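Two-arm bench, build gallery

Dumping these here before I lose them again. Crisóforo Cárdenas and me, shared workshop, evenings mostly. Goal is simple enough to say: two small arms that can hang up kids clothes without dropping half of it. We call it Grurero. No reason, it was on a box.

More pictures of the early stuff when I find the other card. Writeup first, pictures near the end, sorry, the page builder does what it wants.

Base rail
Aluminum, both arms bolted to the same length. First try was two separate bases clamped to the bench and they walked. Every fast move, a little more. Took 2 weekends to admit it and buy the rail. Should of done that day one.

Motors
Bought used from Adelino Caldeira, who got tired of his own project. All good except 2 that buzzed. Swapped the gears in one, replaced the other. Label your IDs BEFORE you put them in the arm. I had to pull a shoulder back apart for this.

Cables
Still ugly. Loops between the joints need slack or the wrist pulls its own plug out. Tried spiral wrap, too stiff. Tried tape, no. Now it's just loose and we look at it every morning. If someone has a better way please write.

Wrist cameras
Small ones, one per gripper. Focus set by hand and glued. Gilang Lumbantobing did the mounts, fourth version is the one that stayed. The first 3 all flexed and the picture shook when the motor kicked in.

Grippers
Blue fingertip, printed, notch in the end. The notch is for grabbing a hanger. Flat tips slide right off. Printed soft ones too but they wore down fast on seams. Print takes 67 minutes for a pair so I do a batch overnight.

Enclosure
Aluminum posts in the corners, panels between. Wallpaper was Larasati Chin's idea. Plain white walls gave us a lot of glare and everything looked the same to the cameras, so she came in with leftover rolls of pink and did the left, back and right in one afternoon. Marble look on the floor. It is quite a lot to look at at 11 pm.

Power
One supply for both arms, fuse on each. Don't share a fuse. Ask me how long I looked for that one.

Software
Script for recording, script for playback, and a third one that mostly works. Runs at 30 something a second on the old desktop when nothing else is open. Not posting the code till I clean out the passwords.

Inside the enclosure, wrist view and then the wide one:
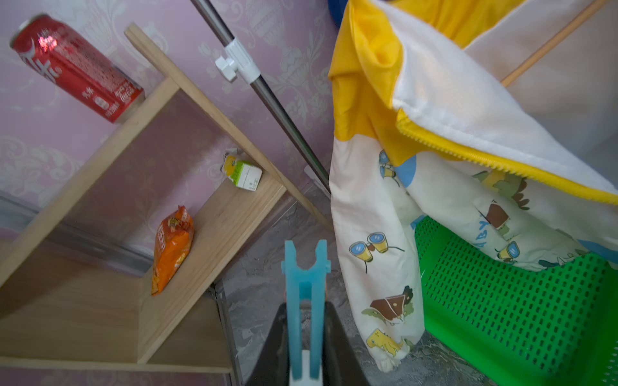
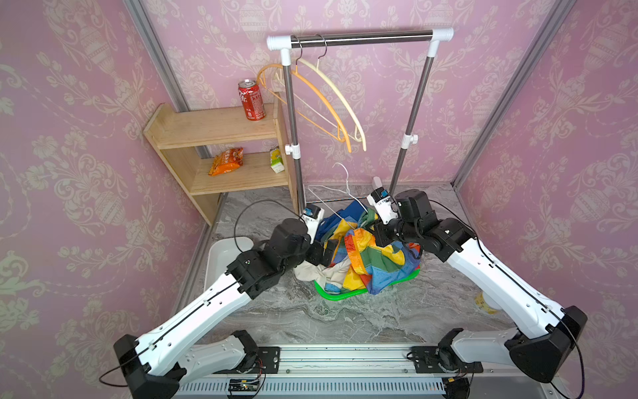
Next job is cloth, and cloth is the hard part by a mile. A box stays a box, you learn where the corners are and you're done. Clothes come out diffrent every time. We set a target of 300 recorded tries for basket to hanger before we train anything on it, and Crisóforo wants the layout shuffled between blocks so it doesn't just memorize one pile. The green basket stays, the holes in the side are handy for checking if the camera is sharp. The rack is fine too, stainless tubes and those white clamps with the knobs so we can move the bar without tools. Orange hanger and the cream one hang differently and I want both in there. The patchwork thing with all the colors is the worst item we have, it bunches up and neither arm can find an edge. Leaving it in anyway. After that sleeves, then maybe zippers, maybe not. Parts list coming when I've typed it up. Need 4 more hangers, kid size, if anybody has spares drop them on the shelf by the door with my name on.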